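3.2 Materials and layout of the stacking task

The block sets used in the study were assembled from common plastic toy bricks bought secondhand in Bradau. The full inventory held 1214 bricks. Pieces with visible cracks, bite marks or worn studs were removed, along with any brick that would not hold a partner when the pair was turned upside down. Of the remainder, 388 were assigned to the stacking task and the rest were kept for the sorting task described in Section 4.

Each stack was built from bricks of one color. Single-color stacks were chosen after pilot work in May, in which mixed stacks produced frequent disagreement between coders over where one stack ended and the next began. Height was kept low. Taller stacks tipped when the table was bumped, and a fallen stack forced the trial to be restarted.

The work surface was a white tabletop covered with a white sheet. The sheet was not taped down. Taping was tried and dropped, as the tape edges caught the bottom bricks when stacks were slid across the table. Small wrinkles in the sheet were therefore accepted, and a stack was recorded as upright if it stood without support, whatever its exact angle. The sheet was replaced when marks on it could be confused with the start positions, which were noted on a separate plan and never drawn on the surface itself.

Following the layout proposed by Wong, stacks were placed toward one side of the table and the area in front of them was left clear of bricks. The clear area served as the target zone. Spacing between neighboring stacks was not fixed, but a visible gap was required – stacks that touched were coded as a single object. Figure 3 gives a view across the target zone toward two stacks, one orange-yellow and one green. The seam between bricks can be made out in both, and the studs are exposed on the top brick of the green stack.
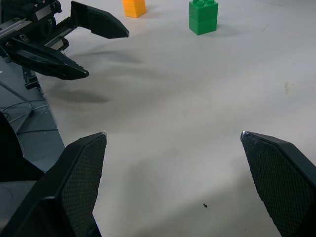
Figure 3. Orange-yellow and green block stacks on the covered tabletop, seen across the target zone.

Seams proved to be the most useful cue for coding. Where a seam was visible, coders could judge whether the bricks were fully pressed together or only resting on one another. Studs were less reliable, as they tended to wash out against the white sheet in the lighter colors. Shadows were ignored for all measures. A total of 238 layouts were coded with the Gruveo scheme, and 233 of these were retained. The other five were excluded because a stack had been built with the wrong number of bricks.

Lighting was left as found in the Udoreck laboratory and no attempt was made to remove soft shadows from the sheet. Faint stains and specks on the surface were likewise left in place unless they were close to the size of a stud – in which case the sheet was changed before the next layout was set out.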